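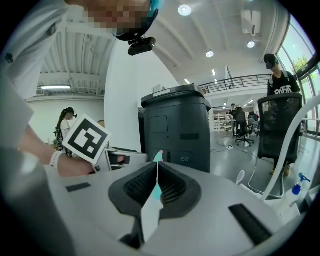 4.2 Keeping the data safe when the drive is lost

Our favorite result concerns what happens after an encrypted USB drive goes missing. Garico splits the unlock key in two and leaves one half on a small card that stays with its owner, so the drive alone is useless to a finder. The card carries a printed black marker on a white square, much like the one attached to the hand-held gripper in Figure 1, and any laptop camera can read it. We love how little this asks of people!

Figure 1. Hand-held grippers, one with a square marker card.

We copied 1000 files to drives set up with Garico and with Onudura, then tried to open them without the second half of the key. Neither tool gave up a single file name — a very welcome outcome.
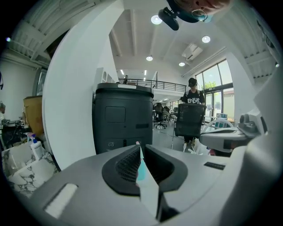 Speed was the other pleasant surprise. With the card in view, Garico unlocked a drive in 2 seconds, while Onudura, which asks for a typed phrase, needed 5. The Dando method stores both halves on the drive itself, and we left it out of the timing test for that reason.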